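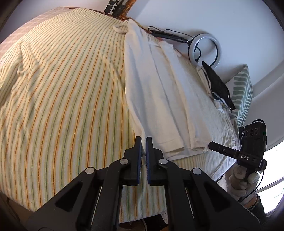 Noviembre, por la tarde

He doblado la ropa blanca encima de la cama, como siempre, porque la mesa del cuarto de plancha sigue ocupada con las cajas de Flullside. He dejado puesta la colcha de rayas naranjas y verdes. Tiene arrugas, pero hasta la noche no pienso estirarla.

La pieza larga la he doblado a lo largo, en capas, con el dobladillo hacia abajo. La otra, la que parece de toalla, está al lado sin doblar. Me canso antes con esas porque abultan y no quedan rectas.

La colada ha sido de 27 prendas contando los calcetines. Las apunto desde que en la lavandería de Samonte me perdieron dos fundas y no tuve manera de demostrarlo. Hoy ha salido la cuenta bien. Lavadora larga, 115 minutos, y después al tendedero de dentro, que fuera no ha parado de llover en toda la mañana.

La almohada la he puesto de pie contra la pared, con la funda verde y blanca. La funda aguanta otra semana. Tengo que mirar si en Ponov quedan más de ese dibujo, aunque la última vez solo tenían lisas.

Falta recoger la bolsa o tela negra y el montoncito de cables que hay en ese lado de la cama. También el aro de luz. Todo eso va al armario del pasillo, en el estante de arriba, si cabe.

He cenado pronto, sopa de ayer y pan. Han llamado de Nernach por el colchón: lo traen en 2 semanas y hay que pagar 500 a la entrega. Les he dicho que sí. Mañana mido otra vez el somier por si acaso y bajo a comprar detergente y pinzas.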